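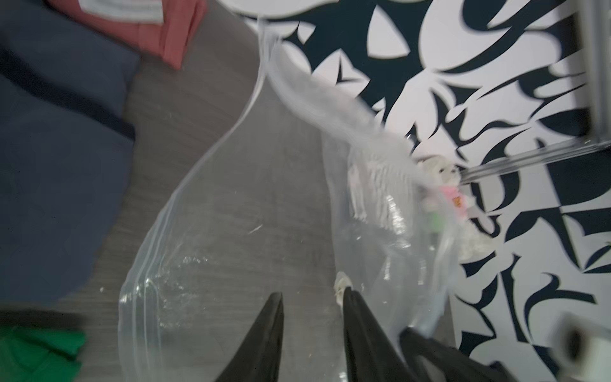
If you've driven past the old Dunitz shoe store on the main street lately, you'll have noticed the paper is off the windows. The Stondarmont Seed Swap is moving in! It has been run out of Sharon Chege's garage for as long as I've lived here, and I've lost count of the times I've stood in that driveway in the drizzle trying to remember if I already have enough kale (I do, I always do). Sharon picked up the keys on Saturday and I went over to be nosy and ended up hauling shelves. The rules for dropping off seeds are pretty much what they were in the garage. Dry them well, label them, and put them in something that closes. A clear plastic bag with a zip edge is fine, and a big one is handy if you've got whole bean pods or a sunflower head. Paper envelopes are good too. Please don't bring loose seeds in your coat pocket, which I have done, and I'm still finding marigolds in the lining.

The swap has grown a lot. Sharon told me there are now more than 300 kinds on the list, and 13 of those are tomatoes that people around here have been saving for years. I grew one called Herness last summer, a lumpy yellow thing that looks awful and tastes great on toast. Hamisi Muriithi brought it in, and he'll tell you all about it if you give him half a chance. He's bringing more this winter, so get in early if you want some, and leave a few for me.

The new place will be open three afternoons a week starting in December. They haven't settled which ones yet, so check the card in the door before you make a special trip. It's still free. You take what you'll plant, and if it does well you bring some back next year. If it doesn't do well, come in anyway and complain about the squash bugs with the rest of us.

I asked Kipchumba Mugo, who owns the building, what made him say yes after it had been empty so long. "I got tired of looking at it," he said. He's letting them have the front room through the spring and they'll talk again after that. The back room has a leak over by the sink, so that stays shut for now.

Toshio Wada is doing a short talk on saving squash seed once the doors are open. I'm going to that one, because my zucchini crossed with something last year and I got a vine full of hard green footballs that even the neighbor's goats walked away from. He's also going to show people how to clean tomato seed in a jar of water, so wear something you don't care about.

They could still use a few things. A desk lamp, a step stool, and any old library card drawers you've got sitting in the basement (I know somebody has some!). Shelves they've got plenty of, and my back can confirm it. You can leave stuff with Sharon at the garage until the move is done, and she says knock loudly, the dog is deaf and won't let her know you're there.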